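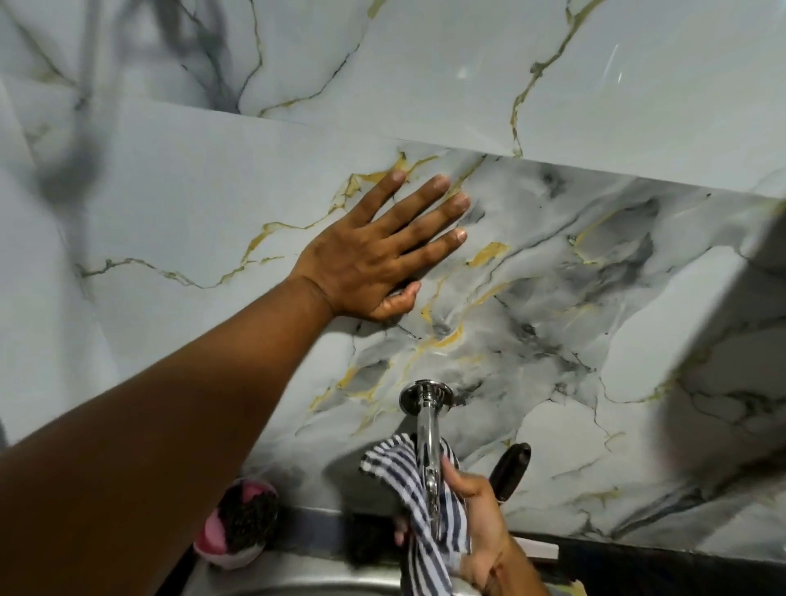 Page 2 of 4

Vendel Wall Panels – Frequently Asked Questions
Ordering, delivery and returns

How do I place an order?
Most people order through the website. You can also order by phone or at the Masanja showroom counter. Phone orders are taken from 8 a.m. to 4 p.m. and are confirmed by email the same afternoon. If the email doesn't arrive, check that we have the right address for you before placing the order again.

Can I order samples first?
Yes. Sample pieces are cut from full panels, so a sample of a veined pattern shows only a small part of it. You can order up to 4 samples at a time. The cost comes off your first full order if you give us the sample number.

How much extra should I order?
Measure the wall at its widest and tallest points and add a tenth for cuts. Rooms with many corners or outlets may need more. We don't take back panels that have been cut, but unopened packs are fine.

Will panels from two orders match?
Usually, but we can't promise it. Panels are made in batches and the background shade can shift a little between them. The batch number is printed on the pack label. If you need more later, send us that number and we'll look for the same batch. We keep the last packs of each batch until July of the following year.

What does delivery cost?
Orders within 170 miles of the Terkov warehouse ship at a flat rate, shown in the cart before you pay. Beyond that we ask the carrier for a price and send it to you for approval. Nothing ships until you say yes.

How long does it take?
Stock items usually leave the warehouse in 2 working days. Made-to-order lengths take around four weeks. The carrier calls ahead to set a time – please give us a number you answer.

Does the driver bring the panels inside?
No. Delivery is to the curb or driveway. Long panels need two people to carry, on edge, and the driver isn't insured to help. Inside delivery can be added to orders from the Terkov warehouse only, and you have to ask for it when you order.

What if something arrives damaged?
Write "damaged" on the delivery slip before you sign, even if only the wrapping is torn. Then send photos of the pack and the label to the claims desk within two days. Kjell Fjeld handles claims and will either replace the panel or refund it. Please keep the packaging until the claim is closed.

Do you sell the adhesive and trim?
We sell Esutex adhesive and our own trim in matching lengths. Other adhesives may work, but check the maker's instructions first. Trim is returned on the same terms as panels.

Do you offer trade accounts?
Yes, for contractors and landlords. Torunn Myklebust sets these up and needs a copy of your business registration. A single order over $3,492 gets trade pricing without an account.

Can I change or cancel an order?
Stock orders can be changed until they are packed. Made-to-order lengths can't be changed once cutting has started – call us, as email may not be read in time.

Next page: Cleaning and care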